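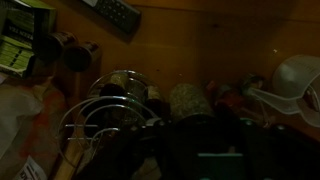
Figura 4.1. Interior de un armario de madera: especiero giratorio, tarros, una jarra medidora y un mando a distancia.

Capítulo 4
El armario y sus habitantes

Todo manual de economía doméstica llega tarde o temprano al armario de las especias, y casi todos llegan con una lámina en la que los tarros lucen etiquetas caligrafiadas y miran al frente como un coro parroquial. Este prefiere empezar por la figura 4.1. El lector reconocerá el género: un especiero de alambre cromado que en su día prometió orden, unos cuantos tarros que cumplen la promesa y una población bastante más numerosa que se ha instalado alrededor sin pedir permiso. La jarra medidora, de plástico blanco, descansa tumbada. Las jarras medidoras acaban siempre tumbadas.

En los tres capítulos anteriores tratamos de lo que entra en casa. En este nos ocupamos de dónde se queda, cuestión distinta y peor estudiada. Azadeh Farahani, en su tratado de 1924 páginas sobre el almacenamiento en viviendas pequeñas (las hemos leído casi todas), propuso dividir el contenido de cualquier armario en dos clases:

Residentes: objetos que se guardan ahí porque ahí se usan. Las especias junto a los fogones, pongamos por caso.
Varados: objetos que alguien dejó un momento mientras buscaba otra cosa. El momento puede durar varios inviernos.

La clasificación parece sencilla hasta que se aplica. Un tarro de comino es residente; un tarro de comino vacío es varado, aunque conserve el sitio y la dignidad. La cuestión se complica con las cajas, que suelen sobrevivir a su contenido, y con los botes cilíndricos, que ruedan hacia el fondo en cuanto se les da la espalda. En el inventario de Famthorpe, que usaremos a lo largo del capítulo, se revisaron 59 cocinas y se anotaron 556 objetos varados. Ningún propietario reconoció haberlos puesto.

El caso más instructivo es el del mando a distancia. No sazona, no mide y no cabe en el especiero. Tiene, en cambio, cruceta, teclado numérico y un surtido de botones pequeños cuyo cometido pocos hogares han llegado a investigar. Según el método de Farahani, ante un objeto así conviene preguntar primero dónde se echa en falta y solo después dónde estorba. El principiante lo hace al revés y termina comprando una cesta.
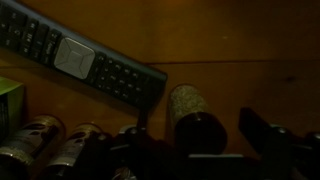
4.1 Vaciar antes de ordenar

Saque todo. También lo del fondo. Coloque los objetos sobre una mesa despejada y resista la tentación de devolver al armario los que «ya estaban bien».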